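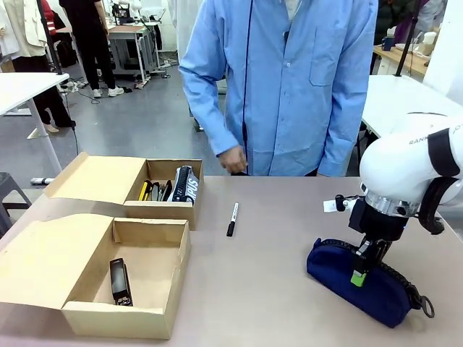
Prüfliste Packtisch, Raum 506
Sortierung Schreibwaren und Kleinteile
Bearbeitet: Uzma Niazi, Dienstag, Frühschicht

1. Tischfläche frei von Fremdmaterial
In Ordnung. Kaffeetassen diesmal keine -- man wird bescheiden.

2. Kartons stabil, Deckel ganz zurückgeklappt
In Ordnung. Der Deckel des vorderen Kartons ragt etwas über die Tischkante. Bitte nach hinten rücken, bevor wieder jemand mit dem Ärmel daran hängen bleibt.

3. Stifte verpackt, Kappen fest
Mangel, gering. Ein schwarzer Marker liegt lose mitten auf dem Tisch. Seine Kollegen stehen im hinteren Karton, Platz wäre dort noch.

4. Mäppchen geschlossen, Zipper unbeschädigt
Das dunkelblaue Mäppchen liegt noch auf dem Tisch, das schwarz-weiße steht schon im Karton. Reißverschlüsse vor dem Schließen der Deckel prüfen, und zwar beide.

5. Karton höchstens bis zur Oberkante gefüllt
In Ordnung. Beim vorderen Karton wäre eine Überfüllung auch eine Leistung.

6. Traglast der Kartons (bis zu 26 kg laut Liste Plida)
Entfällt. Bei Schreibwaren reine Folklore, der Punkt bleibt trotzdem stehen.

7. Kittel geschlossen, nichts Baumelndes in Tischnähe
Bänder und Kabel vor der Brust bitte unter den Kittel. Steht seit März auf dem Aushang.

Nachkontrolle: Punkte 2, 3 und 7, vor Übergabe an Raum 602.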